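Relabeling by Hindsight: Results from the Heslow Kitchen Set
Flullthorpe Robotics Newsletter, 2025-10-07

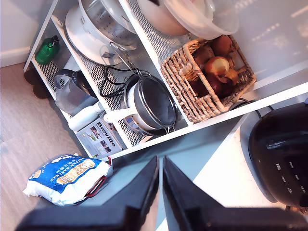
The Nerkis policy was trained until this summer on whole demonstrations, each carrying one instruction written before the operator started. The method reported in this item drops that assumption. Each demonstration is cut into short segments wherever the gripper opens, closes or reverses direction, and each segment is then given a new instruction based on what it achieved. The test site is the kitchen at Heslow, where storage is open and objects sit close together or on top of one another. A colander resting on a rice cooker is a typical case: the operator's instruction may name only the cooker, while the demonstration also contains a usable example of lifting the colander. Onions in a wicker basket give a second case, as "pick an onion" has several valid answers and the original instruction rarely says which one was meant.

The training set holds 382 demonstrations, all teleoperated with the same two-finger gripper. Segmentation is done from joint and gripper signals alone. An earlier version also used image differences, but changes in lighting produced false cuts and the image term was removed. Segments shorter than two seconds are merged with the one that follows.

Relabeling is done by a captioning model that receives the first and last view of each segment and the name of the object nearest the fingertips at closure. It proposes up to three instructions. A separate scorer, trained on hand-written labels from Rengifo, rejects any proposal that the end state does not support. Where all proposals are rejected, the segment keeps its original instruction and is given half weight in training.

Two policies were compared. Both use the same network and the same number of gradient steps, and differ only in the labels. Each was run for 60 trials on single-object requests and 60 on requests that need one object moved before another can be reached. Object positions were reset between trials from a fixed list, and the order of the policies was shuffled.

On single-object requests the baseline completed 47 trials and the relabeled policy 49. We do not regard this as a difference. On the two-step requests the baseline completed 18 and the relabeled policy 33. Most of the gain comes from the first step. The baseline tended to reach straight for the named object and stall against whatever was covering it – the relabeled policy more often cleared the obstruction first, although no demonstration had been collected with that request as its stated goal.

Failures of the relabeled policy fall mainly into two groups. The larger involves thin handles, such as those on sieves, where the fingers close beside the handle and the policy continues as if the grasp had been made. The second is confusion between similar items in one container. Adding color words to the instruction helped in informal checks, but these were not part of the scored trials.

There is a cost in labeling time. Captioning and scoring the full set takes 450 minutes on one workstation, most of it in the captioning model. Caching the visual features should reduce this, as adjacent segments share a boundary view and are at present encoded twice.

The scorer has been tested only on kitchen data. When applied to a small set of workbench demonstrations it rejected too many correct proposals, chiefly those involving tools, and it will need further hand labels before it can be used there. Those are being prepared at Rengifo. The thin-handle trials will be repeated in November with a grasp check placed between segments, and the segmentation code will be released to Nerkis partners at the same time.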